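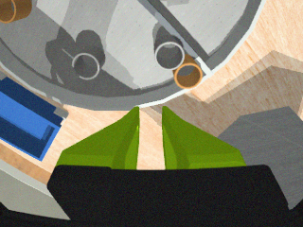
I spent most of last weekend going through the reissues that Immont put out over the past year, and I want to write down what I thought before I forget which disc was which. There are seven of them, all piano or small chamber music, all from the old Lollgate catalog that went out of print when the original company folded. I play them at the back of the house, where the floor and shelves are bare and the sound bounces. A wooden work surface with as much clutter on it as the one at the top of this post is about what my listening desk looks like by Sunday night, so some of these notes were written on the backs of booklets and may be out of order.

For anyone who doesn't know the name, Lollgate was a small label that recorded mostly in churches and school halls. It never had stars. What it had was a good engineer and a few players who came back year after year. The pressings were small and the used copies got expensive. I paid too much for two of them in the past and I'm a little annoyed to see them now at a normal price, with better notes.

The best of the set is the Schubert disc by Radomír Charvát. He plays the B-flat sonata slowly but keeps the left hand moving, so the first movement doesn't stall the way it can. The trill in the bass is very quiet. On my old LP it was mostly hidden by surface noise, and on the new transfer you can hear it start and stop. The slow movement is plain and even. I've heard more exciting versions of the finale, and he does rush a little in the middle, but I'd still recommend it first.

The Brahms violin sonatas are less successful. The playing is fine, but the violin is set far forward and the piano sounds like it's in the next room. I compared it with the LP and the balance is the same there, so the transfer isn't to blame. Skip it unless you collect the label.

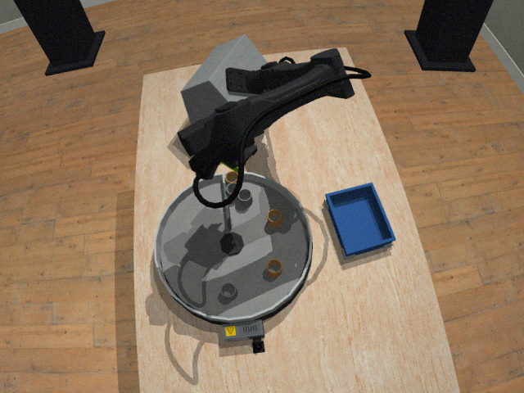 The recording halls matter a lot on these discs and Immont has finally listed them. The Haydn trios were done at a place called Hilto, a former gymnasium with a plank floor and plaster walls. The booklet says the players tried several spots before settling near one end. I believe it. Put anything solid down on that much board, even one long table standing on warm-colored planks with gray walls past the edges, and you can picture how the low notes would travel. The cello has a slight boom on the G string in the second trio. It bothered me on the first play and by the third I had stopped noticing.

The Janáček disc comes from the same hall but sounds drier, and the booklet says it was made in August with the curtains closed. "In the Mists" is the main piece here. It's a strong performance, a bit hard in the loud parts. There's a page turn in the third piece that the old LP also had, and I was glad they left it in.

Now the transfers in general. They went back to the master tapes for all but one disc, the Dvořák, where the tape was damaged and they used a clean LP instead. You can hear the difference if you go straight from one to another. The top end is softer and there is a light crackle during the rests. I don't mind it much. They say so on the back cover in normal-sized print, and I wish every reissue label did that.
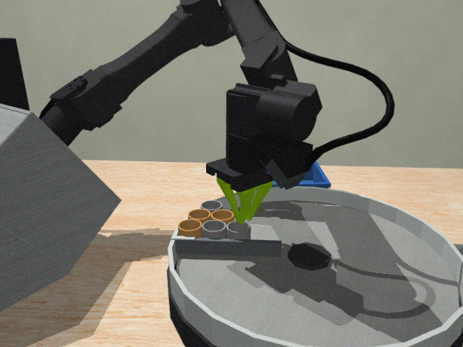 The notes are by Tharushi Akanda, who also wrote the ones for the Kneževič quartet box a while back. She sticks to dates, places and who was playing, with a page or so on each piece. She doesn't tell you how to feel about the music. The only thing I missed was a list of the original catalog numbers, which would help people like me who keep a spreadsheet. I've started filling mine in by hand from the LP spines and will post it when it's finished.

Packaging is a cardboard sleeve with a slot on each side. The slots are tight and I've already put a light scratch on the Brahms, so be careful the first few times. The run is 3,000 copies of each title. The Schubert was low at the shop where I bought mine, and the Brahms, predictably, was not.

Next I'm going to listen to the Fauré again. I only got through it once, late, and I have nothing useful to say about it beyond that the second nocturne on the disc has a tape edit you can hear on headphones. If anyone has the LP and can tell me whether the edit is there too, leave a comment.

Posted 26/01/2019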